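Notebook, Nov 10, 2019
Visit to the Brondport open day, Dornville site

Got there at 9, left after lunch. Writing this up the same evening before I forget which claims came from the slides and which from the people doing the work. They were not always the same claims.

The pitch first. Brondport say they can teach an arm to handle household laundry from human demonstrations, using hand-held grippers, with no robot present while the demonstrations are made. A person does the job with a gripper in each hand, the recording is cleaned up, and the arm (a Quintana, the long one) learns from that. Slide four had a success figure of 30 out of 30 on towels. I asked what counted as a success and was told "a fold". I asked whether the towels started flat. They did. I asked who laid them flat and the speaker moved on to the next slide.

The arm demo was in the main hall. Bare white table, lights on stands, one small towel, one operator standing near the stop button. It made two folds and let go. The second was off by a good thumb's width and people clapped anyway. On the next go it pinched both layers at the corner, lifted the whole thing and put it down as a lump. The operator reset it by hand and said the lighting had changed. I was standing next to the light and it had not changed. I don't hold the failure against them, ours does worse, but I do mind the excuse.

Asked for the raw log from that run. "We'll see what we can share." Put that down as a no.

The demonstration side was better, and I would have gone for that alone. They don't collect in the hall. They work in ordinary rooms, with ordinary clutter, and the folding gets done on whatever is to hand. I had a short turn with the grippers myself. Notes from that:

- Heavier at the front than they look. Wrists knew it within a few minutes.
- Pads grip cotton well. On a thin synthetic I got one layer when I wanted two, then two when I wanted one.
- You stop using them like hands quite quickly and begin to plan each pinch. Good for clean data, but I wonder if it is still how a person folds.
- No feel at all for how hard you are squeezing. I kept looking to check.
- The awkward part is the last straightening, when the fold is done and one edge won't lie true. Everyone wants to let go and pat it with a palm.

My view is that the last straightening is where the method will stand or fall. A tidy rectangle from a distance is easy enough. Edges are what people notice when they open the drawer.

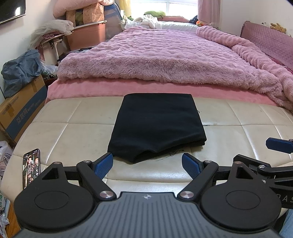 Meriem Samir disagreed with me on this over lunch, and said I was asking the wrong thing of a first system: if the cloth comes out flat enough to stack, the edge can wait, and she would sooner see it cope with 100 different rooms than get one edge straight in a hall. She also thought I was being hard on the towel figure, as every group starts from flat and at least these people admitted it when asked.

Fair on the rooms. Less sure about the rest. "Flat enough to stack" needs a number beside it or we will all be arguing about it in January. And they admitted it when asked, yes, but it wasn't on the slide.

What I do accept is that the clutter matters. A dark cloth on a pale padded top with seams in it is a harder thing to find the edges of than a towel on a bare table, and if their arm could manage the first I would take the second as read. I asked to see it try. The arm is bolted down in the hall, so no.

Things still open:

Do they throw away bad folds before training? Two people gave me two answers. One said everything goes in, the other said they "trim".

How do they line up left and right when both grippers are moving? Our own clocks drift, and I couldn't get past the word "automatic".

Lasmont make the pads and apparently sell them separately. Ask for a price on a small lot. Even if we take nothing else from the day, the pads are worth trying on the bench rig.

Wrist strain. Ask how long one person works before swapping. If it is under an hour, the cost per demonstration on slide nine can't be right.

To do: write to them about the log again, politely. Run our own towel test from a crumpled start, same cloth each time, and keep the failures in the folder with everything else. Meriem to pick the cloth, so that I can't be accused of choosing a nasty one.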